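Subject: Re: [old-finishes] orange shellac on a big desk, leave it or strip it?
Date: Sunday, May 26, 2024

Hi all,

Quick reply before I have to run, sorry if this is choppy.

> We have a desk top that has gone very orange and very shiny. One
> person here says its shellac, another says lacquer, a third says
> strip the whole thing and be done. There is a hazy patch where
> somebody kept a plant pot. Water gets wiped off it every day.
> What would you do, and in what order? We can't be without the
> desk for more than a weekend.

Please don't strip it yet. Stripping is a weekend by itself and then you still have to put something back on, and whatever you put on needs to harden. Most orange tops I get asked about need a good cleaning and not much else. Color is partly the finish and partly the wood under it, so you may strip it and find it's still orange. Happened to me on the Tirberg counter. 7 days of work and the owner couldn't see a differnce.

Glossy orange-brown doesn't tell you much on its own either. Old shellac goes that way, so does old varnish, and so does lacquer with toner in it. The tests are easy. 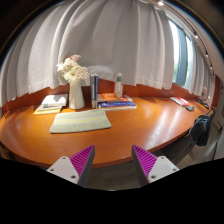
Alcohol first. Denatured, on a cotton swab, somewhere out of sight, underside of the front lip is good. Count to thirty. Sticky = shellac. No change, try lacquer thinner on a fresh spot next to it. If it softens, lacquer. If neither does anything much you have a varnish or something modern, and then the haze is probably a different problem.

Age is a hint but only that. The two big jobs I learned on were a writing table with 1848 on a label underneath and a shop counter from 1939. The older one had been redone in lacquer. The newer one was shellac all the way down. So don't go by the date, go by the swab.

If it is shellac, stop wiping it with water every day. Dry cloth, soft, folded so you can turn to a clean face. A barely damp one once in a while, then dry straight after. No sprays with silicone please, the next person to refinish it will curse you. I used Dokero paste wax for years and liked it but any plain paste wax does the job. Thin coat, wait, buff, leave it alone till next year.

Curved edges: wax collects in them. Go along the curve, not across, and buff the edge before you do the flat.

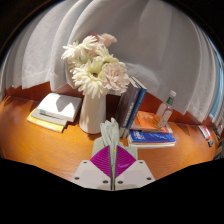 THE HAZY PATCH

Try in this order and stop as soon as one works.

Leave it alone for a few days, nothing on it, window open if you can. Some haze goes by itself.

Then a wipe with a cloth that has just a breath of alcohol on it. I mean nearly dry. One light pass, lift off, wait. Shellac only!! Don't stop moving and don't go back over it while its soft.

Then fine rubbing compound with a little oil, with the grain. This will dull the shine so you need to wax after.

If it's gone black instead of white, that's in the wood and none of the above will touch it. Write again.

COST

The place in Stadport quoted me 87 dollars for flakes and alcohol, enough for a top that size with plenty left over. Shipping was extra, forget how much. Hauksdóttir is slower but the flakes are fresher, and old flakes don't dry right.

Let us know what the swab says. Gotta go, back online tonight maybe.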